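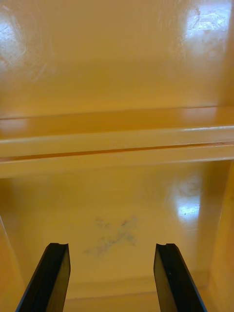

July, 9:40 am. Second look at the Cirnar matching build, the one that is supposed to pair "found" photos with "lost" reports. The Flosalport write-up says it beats a person scrolling the listings. I don't buy it yet. Their test photos were all studio-clean, and real ones come from somebody's kitchen at night with the flash on. Think of glossy yellow paint with white glare sitting in both upper corners, then put a black cat in front of it. The matcher leans hard on coat color, and glare like that eats coat color. I want glare cases in our set before we talk about accuracy at all.

Set as it stands: 600 reports from the Hatholm shelter list, 288 with a usable photo. The rest are text only ("brown dog, friendly"), which the build quietly skips. So any score we quote covers fewer than half the reports. Put that in the first line of the writeup, please, and keep it out of the footnotes.

Run 1, defaults. Top match looked good on tabbies. Suspicious. Checked the file names and several pairs are the same photo uploaded twice. Pulled 14 duplicates. Will rerun before believing anything.

Run 2, duplicates out. Worse, as expected. Long-haired dogs all match each other. Two different beagles scored higher than one beagle against itself in a collar.

Alert radius: Sethi wants push alerts to every user within 300 meters of a sighting. Fine in town. Useless by the fields, where a scared dog covers that before the phone buzzes. Also no limit on repeat alerts. I had the test phone on the bench and muted it before lunch, and I'm someone who cares about this. Owners of other pets will delete the app.

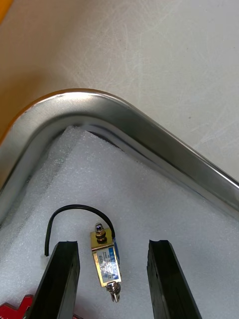

Still to do

- rerun with the text-only reports counted as misses
- ask Flosalport which photos they threw out, and get the list, not a summary
- try the plain baseline: breed, zip code, date. My bet is it comes close
- cap on alerts per user per day, number to be argued over
- find out if a reunion gets logged when the owner just stops opening the app. If so the success rate is junk

3:15 pm. Baseline script half written. Breed field is free text, so "lab," "Lab mix" and "labrador??" are three breeds. Cleaning that first.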